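I'd got the time wrong, so when I turned up at the Hellwood building at 2 in the afternoon Endang Wattimena was halfway through a sandwich. She waved me in anyway. I'd read her group's paper on the train (well, most of it – the appendix beat me) and I wanted to know how you teach a robot to take a computer apart.

"You don't teach it computers," she said. "You teach it when to stop pushing."

The method is called Ninditz, after a village her co-author likes, and it's simpler than I'd feared. The arm learns from people guiding it through each job by hand, which plenty of labs do. The twist is that Endang's group kept all the botched goes as well. Every time a part jammed or a clip wouldn't give, somebody marked the moment it started going wrong, and the model learned what that feels like through the wrist.

"We had 1,000 demonstrations and 400 of them were rubbish," she told me, very cheerfully. "Tuncay wanted to bin the rubbish. I was too lazy to sort it out, so we trained on the lot, and the thing got gentler!"

Tuncay Öztürkmen, at the next desk, would like it known that he came round quite quickly. He's the one who built the comparison, training one version on the clean runs and one on everything, then setting both loose on 11 types of desktop they'd never met. The clean version was a bit faster. It also bent things. "Memory was fine either way," he said. "Drives were where you saw the gap, because they stick, and the clean one had never felt anything stick."

I asked what was hardest and expected to hear screws. Wrong! Endang said cables, straight off, and pulled a face.

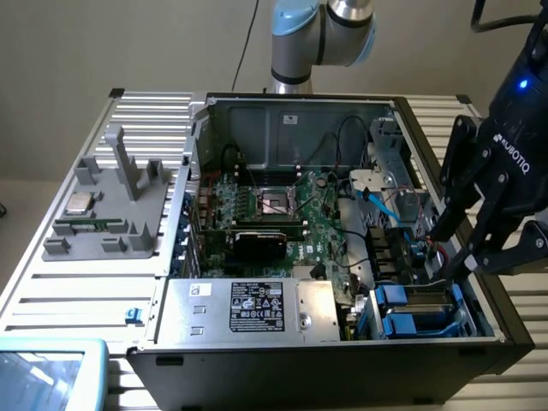
"A cable's never in the same place twice," she went on. "You can know exactly where the drive cage is and still have a loop of wire between you and it. With a processor you've got a lever and a socket, and it's all very polite. Cables aren't polite."

So what's next? Quartey, the recycling firm paying for part of the work, would love laptops. Endang would love them not to ask until January. Laptops mean glue, and glue doesn't feel like a jam, it feels like nothing much and then a crack. Tuncay thinks the same trick will work with more bad examples. She isn't sure, and they argued about it happily for a while as I finished my tea.

Before I left I asked if she'd let it loose on her own computer. "My old one, yes," she said. "Not the one with the thesis corrections on it."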